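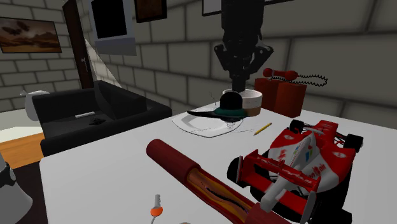
Telefone vermelho de disco, boné de aba verde e miniatura de Fórmula 1 sobre uma mesa branca.

Por Lauri Kuusisto — outubro

Imprimir | Enviar por e-mail

Miniaturismo automobilístico

O miniaturismo automobilístico é a arte de reproduzir carros em escala reduzida, e poucos passatempos juntam tão bem história, engenharia e pura alegria! As escalas mais comuns são 1:18, 1:43 e 1:64. A de 1:43 nasceu ligada aos trenzinhos de escala 0 e continua a preferida de quem coleciona carros de corrida.

Os primeiros modelos eram de chumbo ou folha de flandres. Depois veio o zamac — liga de zinco, alumínio, magnésio e cobre — que permitiu detalhes finíssimos a preço baixo.
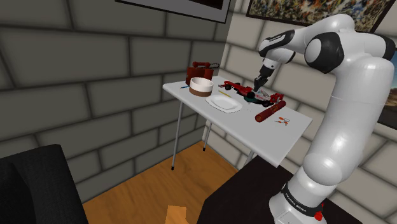 Entre os fabricantes menores, a Ojala, de Eltport, merece um capítulo próprio. Seu catálogo chegou a 612 modelos, 560 deles de competição, e a série Dornska, de 12 carros, ainda encanta pelas rodas raiadas montadas à mão (uma maravilha vista com lupa!). O museu de Mornance guarda a série completa, com 2 protótipos sem pintura, e abre as vitrines aos pesquisadores toda sexta-feira.

A caixa original pesa muito no valor de uma peça antiga.

Última atualização: outubro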